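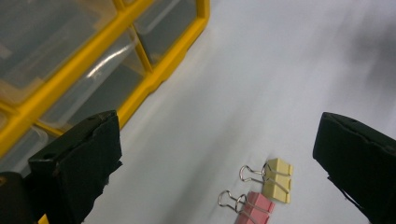
Chapter 7
Planning and Paying for Your First Gripper Cell

What you will learn in this chapter
How to write a one-page task statement before you look at a single catalog
How to split a budget into purchase, setup, and running costs
How to plan for wear parts and spares
How to compare two quotes that don't list the same things
When to wait a year

Words to know
cell, end effector, wear part, lead time, task statement, cost per working hour

7.1 Start with the binder clip

Most people begin shopping for a robot by looking at robots. It's hard not to! The arms are beautiful machines, and an afternoon with a catalog is an afternoon well spent. But the arm comes late in the plan. Your first purchasing decision is much smaller than that, and it sits on the table: what does the gripper have to pick up, and where does that thing have to go?

Take a binder clip. It has a folded body and a pair of wire handles that lie flat and stick out to one side. Two fingers can close on the body, or on the handles, and those are very different jobs. Set a second clip right next to the first, close to parallel, and now the fingers need room to come down without pushing the neighbor away. Add a small drawer organizer with clear fronts and you have a new set of questions. Does the drawer have to be opened by the robot, or will a person leave it open? How wide is the gap? Can a camera make sense of a clear plastic front with a bright reflection across it?

Every one of those questions has a price attached, and this is the part of planning that I find the most fun, because you can answer so many of them with a ruler, a bag of office supplies, and a free hour.

7.2 The Kadomstead case

We will follow one purchase through this whole chapter. Kadomstead is a small supply house that packs desk kits for schools and offices. In March its operations lead, Estrella Magaña, was given permission to plan one robot cell for sorting small items into drawers. She had no robot experience. What she did have was 18 kinds of small item, a long table, and a packing crew with strong opinions.

Her first draft of the task statement read: "Robot sorts small parts." Her fourth draft read like this:

The cell picks one item at a time from a flat white tabletop and places it in an open drawer. Items may touch each other. Items may lie in any direction. The cell handles 134 items in a working hour. A person loads the table and swaps out full drawers. If an item can't be picked after three tries, the cell leaves it and moves on.

Look at how much that second version gives a supplier to work with. It names the surface, the way the items lie, the pace, and the jobs that stay with people. It also says what happens when things go wrong, and the crew argued longest over that line. Ravindra Rawat, who ran the packing floor, wanted the cell to stop and call someone. Estrella wanted it to keep going. They settled on three tries after watching a demonstration unit at Rarkolton chase the same rubber band across a tray for most of a coffee break.

7.3 Three buckets of money

Once the task is on paper, open a spreadsheet and make three buckets.

Purchase. The arm, the gripper, the controller, the cameras, the table or stand, and any guarding your safety review calls for. Shipping goes here too.

Setup. Mounting, wiring, programming, training, and the hours your own people spend on all of it. First-time buyers leave those hours out again and again. Kadomstead set aside 90 staff hours for setup and used every one.

Running. Power, software fees, service visits, and wear parts. Give this bucket its own page, one line per item, with a column for how often you expect to pay.

Wear parts deserve a closer look. Gripper fingers touch everything, all day. Many are wrapped or coated so they hold better, and a wrap can fray at the edges and shed loose strands. A frayed wrap may still grip perfectly well, but it should be on your list with a part number, a price, and a lead time next to it. Kadomstead's supplier, Thiele, offered finger sets in pairs only. Joris Van Loon in purchasing asked for that in writing, then ordered two extra pairs with the first shipment and saved a separate delivery charge.

Try it yourself
Choose one hand tool you use every week. List each part of it that wears out, how you know when it has, and how long a replacement takes to reach you. Now do the same for a two-finger gripper, using a supplier's parts list.

7.4 Ask for a trial with your own items

Mail the supplier a box. Put in the awkward things, the shiny things, and plenty of copies of whatever you handle most. Kadomstead sent 300 pieces to Thiele and to a second supplier, Muvberg, and asked both for the full, uncut video of every attempt along with the quote. Misses are worth studying. You can see whether the fingers came down too wide, whether the camera lost a pale item on a white table, or whether a wire handle snagged on the way up.

Before the box goes out, agree on these points with each supplier:
1. Which surface the items will lie on
2. Who places the items, and whether they may be tidied between tries
3. What counts as a successful pick
4. Which finger set is used, and whether it is the one in the quote
5. Who pays for return shipping

Point 4 is easy to skip. Marijke Schouten, who checked the Kadomstead quotes line by line, found that one trial had been run with longer fingers than the set being offered for sale. The supplier fixed the quote the same day, and the price went up.

In the next section we put the two Kadomstead quotes side by side and work out a cost per working hour for each. Keep your own task statement handy, even if it is still on its first draft. You will need it for Worksheet 7A.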